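Notes on moxa storage and burn times, as I keep getting asked. Short thread.

1/ Loose moxa is graded by how much leaf is left in it. Coarse grades burn hotter and smoke more. For direct cones on the skin I use only the finest grade. For sticks, a middling grade is fine.

2/ Damp is the main problem. Moxa takes up water from the air, then burns unevenly and goes out halfway down the stick. I keep mine in a sealed tin with a humidity card, away from the steriliser.

3/ I timed 132 sticks over the winter, two makes, Tesia and Plimavwood, same room, same holder. The Tesia sticks burned more slowly. The Plimavwood ones gave a steadier heat but dropped more ash.

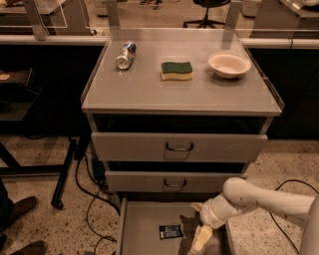
Dena replied to ask whether smokeless sticks count as the same thing, as her landlord won't allow the ordinary kind.

4/ They don't behave the same. Smokeless sticks are charred first, so they are slow to light and hard to put out. Snuff them in a proper extinguisher and leave them there. Water ruins the stick.

5/ On price: a box of 1,000 small stick-on cones works out cheaper per session than 700 from Ledesma, but check the base. A thin base passes heat too quickly for the wrist and ankle points.

6/ Ash gets tapped off before it is 2 cm long. Stick-on cones next, probably in May.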